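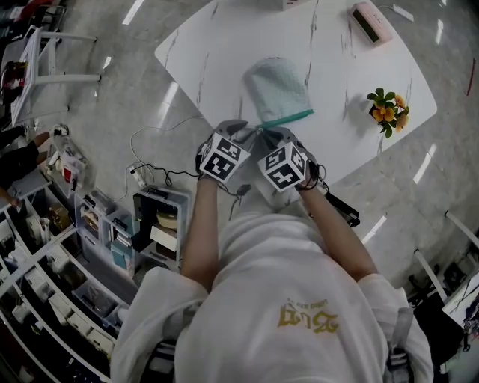
Quilted pouches: do you wash before you cut?

Sewing Room > Bags and Small Projects > Quilting

September, started by Rosalind Blackwood

rosalind_b
I've fallen hard for quilted pouches this year and I want to talk about prewashing! I make them all the same way — cotton outside, cotton batting, thin cotton lining, quilt the whole piece first and then cut it to size. Mint green is my current weakness and I have a big stack of it waiting. I've always washed the fabric first because my grandmother did, but I love that crinkled look you get when the finished thing shrinks a bit. Is anybody skipping the prewash and washing at the end instead?

emerson.sampaio
Skipping it for years and never going back. Quilt it, wash it, dry it on medium, THEN cut your panels. You get all the crinkle and the pieces stay the size you cut them. The only thing I prewash is red, and anything I bought from a bin with no label.

despina_s
I'm going to disagree a little with Emerson. Washing a quilted panel before it's bound frays the edges like crazy, and I lost a good strip on every side the first time I tried it. If you do it, zigzag all the way around first. I prewash everything and I still get plenty of texture from the batting alone.

emerson.sampaio
Fair, I do run a quick zigzag. Should have said so.

Bjarke S.
What batting are you all using? I bought the Rumik cotton and it came out so flat I thought I'd left it out. My quilting lines are pretty close together, so maybe that's on me.

rosalind_b
Close lines will do that! Mine got so much puffier when I spread them out to an inch and a half. I also switched to a 30 weight thread on top and I'm delighted with how it shows up, even in a color that matches the fabric.

panos_h
30 weight on top with what in the bobbin? My machine spits it out if I use the same thread in both. It's an old Divell, and I love it dearly, but it has opinions.

rosalind_b
50 weight in the bobbin, and a bigger needle, a 90 topstitch. Loosen the top tension a hair and try it on a scrap sandwich first.

despina_s
And a longer stitch. I go to 3.5 for anything decorative.

Bjarke S.
Back to shrinking for a second. I ran a test with two scraps from the same piece of batting. The one I didn't wash beforehand pulled in a good half inch over the width of a pouch. That's enough to make a zipper wave like a potato chip. So if you skip the prewash, please don't put the zipper in before the first wash.

emerson.sampaio
Agree with all of that. Zipper goes in last.

panos_h
Bobbin advice worked, thank you!! Stitched a whole panel tonight without one skipped stitch. Going to wash it in the morning, zigzagged edges and all, and cut it after lunch.

despina_s
Show us when it's dry. I'm still prewashing, though.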